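Hurik take-home drug test strips, box of 16

Sold through the Vollcombe harm reduction shop. Collection or post.

What it is

A box of 16 single-use paper strips that react to one family of synthetic opioids. You dissolve a small amount of the substance in water, dip the strip, lay it flat and read the lines after 2 minutes. Each strip is sealed in its own foil. The leaflet runs to 6 pages, and four of them are worth reading.

What the maker claims

Hurik says the strips "put safety back in your hands". We stock them and we still don't much like that sentence. A strip can tell you that one thing is probably there. It can't tell you how much, it says nothing about whatever else is in the bag, and a clear result on one corner of a powder doesn't speak for the rest of it. Anyone selling these as a safety guarantee, or as a reason for a council to close its drop-in, is overselling.

We compared them with the Zustent strips we carried until July. Hurik's lines are easier to read in poor light. The foil is harder to open. The "new formula" on the lid may mean something, but we asked twice for the test data and were sent the same brochure both times.

Keep the box shut, somewhere dry, away from the cooker and out of children's reach.

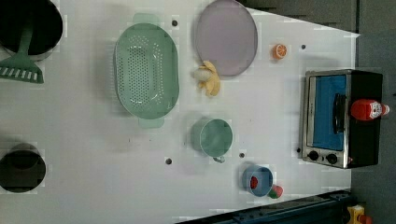

In the box

16 strips in foil
2 measuring scoops
1 leaflet (English only, which we have complained about)

No water pots. The Leone kit has them, and costs more than it should.

Price and limits

£13 a box. No more than 6 boxes an order. Drop-in services can ask us for a bulk price, though the discount is smaller than Hurik's advert suggests.

Returns

Unopened boxes only. Check the expiry date on the lid when yours arrives.

Page last checked 13 September 2021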